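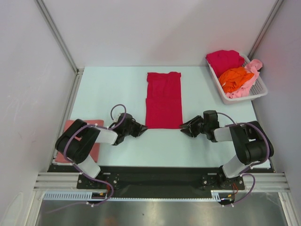

Red garment laid out flat, bottom hem nearly level.

Search tips Go

Folding on a Table, and Keeping It Folded

Most folding goes wrong before the first fold. A bed is too soft and a lap is too small. Use a table with a smooth top and clear enough of it to lay the whole garment down.

Put the piece in the middle and smooth it from the center out with the flat of your hand. Turn the sides in until you have a tall, narrow shape. If the top edge is a little gathered, leave it. The bottom hem matters more. Take it by the two corners and pull until it lies straight.

Then fold up from the hem. Two folds are enough for a shelf. For a drawer, make the last one smaller so the piece stands on edge. Press down on the middle before you let go of the end, or the layers slide.

Strong reds should be washed alone the first few times and stacked away from whites. I do my folding on Saturday morning and a full basket takes me nearly 151 minutes, with coffee. 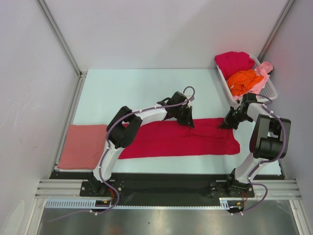 Edmund Bielecka wrote in to say that he folds everything inside out, so any dust on the shelf stays off the good side. He also keeps his stacks to 5 pieces, as taller ones lean over when he takes something from the bottom.

I tried the shorter stacks in the hall closet and have kept them that way. Sweaters get 2 to a stack.

Related tips
Getting creases out without an iron
Lining a dresser drawer
Storing winter blankets
Sorting the mending pile

Contact Stuart Wragg | Copyright Greenwood Home Tips | Back to top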